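Luder Publishes Results of Household Chore Trial for Two-Armed Robots

Tidying a table is still slow work for a machine, company says

KUTNESS, August. Luder, a developer of software for two-armed robots, today published the results of a six-month trial in which its system was given ordinary household and stockroom chores. The robots finished 92 percent of single-item pick-and-place tasks without help. They did much less well on chores that string several steps together, and the company says it will not offer a home product on the strength of these results.

The trial covered 3000 task attempts at the company's test site in Kutness. Tasks were drawn up with Brimon, a homewares retailer, and Langlois, which supplies shelving and storage to small shops. Both partners asked for chores that their own customers and staff do every day: putting groceries on a tray, clearing a tray, opening and closing a drawer, moving packaged goods from one place to another.

"People ask us whether a robot can tidy the kitchen yet," said Quentin Masson, head of trials at Luder. "It can pick up a can and put it down where you want it. It can do that many times in a day. Tidying the kitchen is a long list of jobs like that, and the errors add up before you get to the end of the list."

What the robots were asked to do

Each station has two arms fixed at the back of a table, with a gripper on each arm. The goods are normal store items in their normal packaging. Drawer tasks use a small cabinet with wire handles. No markers or special labels are added to the goods, and the robot is not told in advance where each item will be.

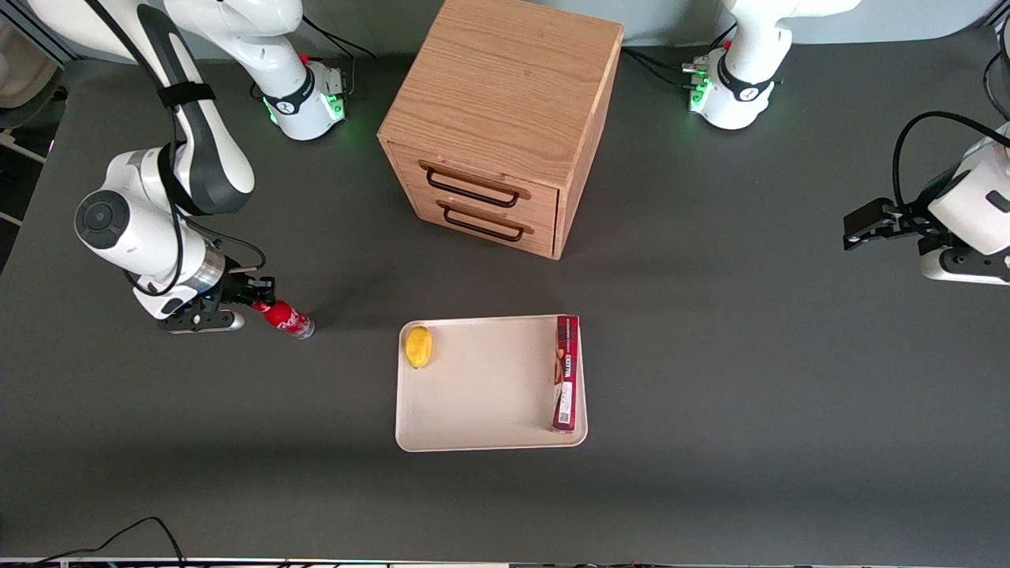 Where they did well

Cans, cartons and firm fruit gave the best results. These items keep their shape when gripped and can be held from more than one side. Moving a single item to a tray was the most reliable chore in the trial, and the success rate changed little when the tray was shifted between attempts.

Drawers were harder. A wire handle is thin, and a small error in position means the gripper closes on air. The robots opened a drawer on the first try in most attempts, but closing it again with goods inside led to more stops than any other single step.

Flat boxes were the third area of difficulty. A box lying down in a tray with a raised rim leaves little room for gripper fingers at the sides. The software now plans a separate approach for flat items, and Luder says this part of the work will continue through the next phase.
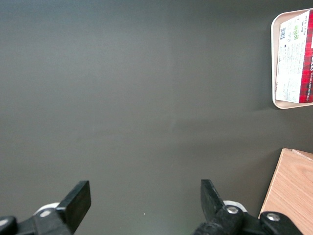
Gripper view of the table, with a box of vanilla shortbread in the tray.

Speed and supervision

On speed, a person remains well ahead. One member of staff can watch 3 stations at once and step in when a robot stops, an arrangement that Langlois considers workable for overnight stockroom jobs but not for a shop floor during opening hours. Brimon has said it will wait for the next set of results before deciding on an in-store test.

"A stockroom at night is a reasonable place to start," Masson said. "The shelves stay put and there is time to fix a mistake. A family kitchen at breakfast is a different job, and we are not ready for it."

Next steps

The second phase will run at the same site with the same partners. It will add soft packaging, glass jars and longer chores of up to 6 steps in a row. Luder will report completed chores as well as completed steps, so that the two figures can be compared.

About Luder

Luder develops control software for two-armed robots used in storage, retail and household research. The company is based in Kutness.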